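4.2 Glossy objects

The Plirnthorpe student team logged 1,651 grasp attempts and reported that closed laptops were handled "reliably". We doubt this. Only ten attempts involved a laptop, and the team scored its own runs. Figure 9 shows the sort of view the wrist camera gives: a finger pressed to a shiny black lid full of reflections, with spotted fabric close by.
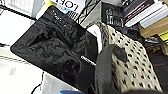
4.3 Scoring

Londoño's rule counts any contact as a success – a generous reading. We rescored the log with lift as the test, and report both figures.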